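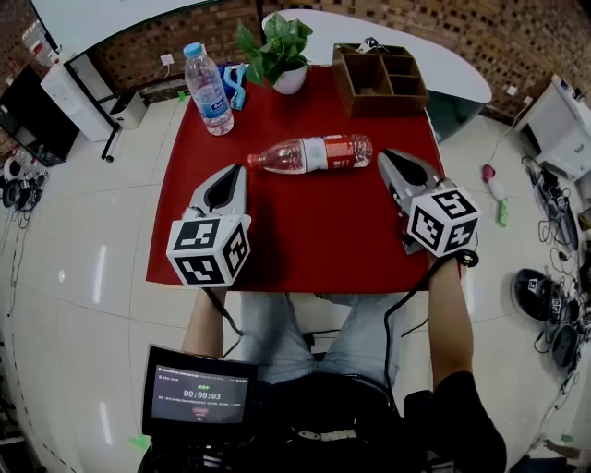

A Fosine team member at the table with a gripper in each hand.

Fosine staff teach the robots their own jobs at Stumberg packing site

STUMBERG, April 16, 2020 - Fosine is pleased to share the first results of Rultden, the program that puts our own packing and sorting staff in charge of teaching the robots they work beside. After a trial with 21 employees at our Stumberg site, the program will become a permanent part of the workplace, and our Morin site will join in July.

Rultden works on a simple idea. The people who have handled our products for years know things about the work that never made it into a manual: how to turn a bottle so the label faces out, how hard you can squeeze a thin one, when to set something down and pick it up again from the other side. Instead of asking an engineer to write all of that down, we ask the person who does the job to do it with a pair of hand-held grippers. The movements are recorded and used to train the robot arms on the line.

Each recording is short. A team member sits or stands at a table, starts the timer and does one small task with everyday things like bottles. Then the table is set up a little differently and they go again. The objects change, and so does the order, so the robots learn to cope with a table that doesn't look the same twice. During the trial, staff made 3,505 recordings, and 1,632 of those dealt with bottles alone, easily the item our lines handle most.

What has pleased us most is how the work has changed for the people doing it. Before Rultden, a packer at Stumberg spent a full shift at one station. Those who took part in the trial now split their day, with part of it on the floor and part of it at the teaching tables. They tell us their wrists and shoulders feel better for the variety, and they've had plenty to say about the robots too! One early suggestion from the floor, to let each person choose their own table height, was taken up within the first week. Another led to softer padding on the shoulder straps.

Staff also have a real say in what gets automated. Each teaching group keeps a list of tasks it would gladly hand over and a list of those it would like to keep. The first list is led by repetitive lifting and turning. The second includes final checks and mixed gift orders, where a person's eye is still quicker, and those tasks will stay with people.

No positions were cut at Stumberg during the trial and none will be cut as part of the move to Morin. Time at the teaching tables is paid at a higher rate than regular line work, and the training for it takes place during normal hours. Taking part is a choice. Anyone who would sooner stay on the line full time can do so, and may change their mind later on.

We have also been careful about how recordings are used. They are kept for training the robots and for no other purpose. They are not used to measure anyone's speed, and supervisors don't have access to them. Employees can ask for a recording to be deleted and don't have to say why.

There is still a fair bit to learn. The robots handle upright bottles well but remain slow with ones lying on their side, and they sometimes let go too early. Teaching groups are working on both problems now, and the next round of recordings will centre on them.

Work at Morin begins with three teaching tables, set up and run by employees who took part at Stumberg. They will spend their first weeks showing co-workers how to use the grippers, then hand the tables over to a Morin group. Staff at both sites will share their task lists and recordings through the summer.

About Fosine
Fosine packs and ships household goods and bottled drinks for small and mid-sized producers from its sites in Stumberg and Morin.

Media contact
Fosine Communications Office, Stumberg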